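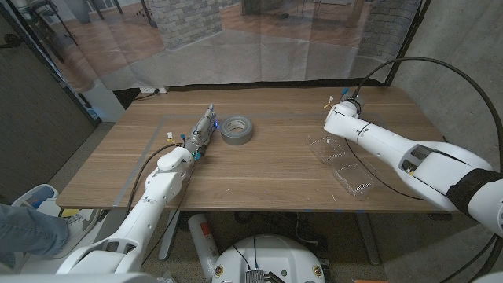

Week 5: Why Glue Sticks (and Tape Too!)

Welcome back! Today is my favorite topic in the whole course – adhesion. Every sticky thing has to do two jobs. It has to grip the surface (adhesion) and it has to hold itself together (cohesion). Peel a label off a jar: if the label comes away clean, adhesion gave up first, and if it leaves goo on both sides, cohesion did.

Duct tape is a lovely case. The soft rubbery layer flows into tiny dips in a surface when you press on it, so pressing hard really matters! The cloth inside carries the load.

Please read pages 217 to 234 in the Hosoda reader before lab, and bring your peel-test sheet.

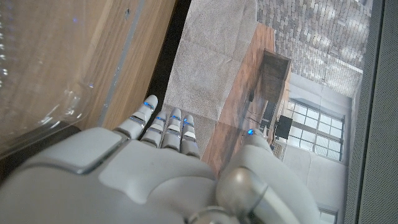 Why does tape stick so badly to a dusty wall?

The adhesive grabs the dust first, and the dust is barely attached to the wall. Wipe the wall, let it dry, and try again – the difference is huge.

Lab sheets are due 26 November 2021. Hand them to Aoi Kubo.

Related handouts
Week 4: Surface Tension and Soap Films
Week 6: Friction on Ramps
Peel-Test Sheet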